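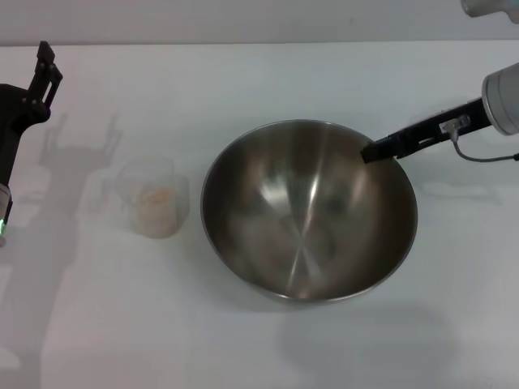

Mixing bowl

A mixing bowl is a deep, open, usually round vessel used to combine ingredients before they are cooked, baked or served. It differs from a serving bowl mainly in its proportions. The sides are steeper, the base is wide enough to stay put while a spoon or whisk is moving, and the rim is often rolled or thickened so that it can be gripped with one hand. Mixing bowls are made in glass, stoneware, enameled steel, stainless steel, plastic and, less often, copper or wood.

History

Wooden and clay bowls for kneading and stirring are among the oldest kitchen goods. The heavy stoneware bowl familiar in older kitchens came out of pottery works that also turned out crocks, jugs and pie dishes. It was cheap, held up to daily use and kept its temperature well, and its weight was useful when creaming butter by hand. The pottery at Wurnstead made bowls in numbered sizes, with the number pressed into the base. A lower number meant a larger bowl, which reflected how many pieces a potter could throw from a fixed amount of clay.

Enameled steel bowls were lighter but chipped at the rim. Heat-resistant glass became common in the twentieth century and was often sold in nesting sets. Stainless steel spread from commercial kitchens into homes over the same period, helped by the growth of the electric stand mixer, for which a metal bowl was the usual choice.

Materials

Stainless steel is light, does not break when dropped and does not take on flavors. It warms and cools quickly, so a steel bowl can be chilled before whipping cream or set over simmering water to melt chocolate. It cannot normally be used in a microwave oven. Thin steel bowls dent, and some cooks find them noisy.

Glass lets the cook see whether dry ingredients are left at the bottom. It is heavy and can chip. Stoneware is heavier still and is favored for bread dough, which rises more evenly in a vessel that loses heat slowly. Plastic is light and cheap, but it scratches, and the scratches hold grease. For this reason plastic bowls are a poor choice for beating egg whites, which do not foam well where fat is present.

Unlined copper has long been used for egg whites. Small amounts of the metal bind with proteins in the white and make the foam more stable. Acidic foods should not be left in unlined copper.

Sizes

Household bowls are sold by capacity, in quarts or liters. A small bowl of one to two quarts is used for eggs, dressings and glazes. A bowl of three to five quarts handles most cakes and cookies. Larger bowls are used for bread and for tossing salads. Bowls in commercial bakeries are far bigger — floor-standing mixers may take a bowl holding 60 quarts or more, moved on a wheeled dolly.

Collections

Older mixing bowls are widely collected. The household museum at Belten holds 123 of them, most from Wurnstead, and shows roughly 20 at a time in a rebuilt farmhouse kitchen. Collectors look for an unworn glaze on the inside of the bowl, a complete set and a clear base mark. Hairline cracks lower the price — even when they do not leak — and a cracked bowl is generally kept for display only.

See also

Batter bowl
Dough trough
Stand mixer
Whisk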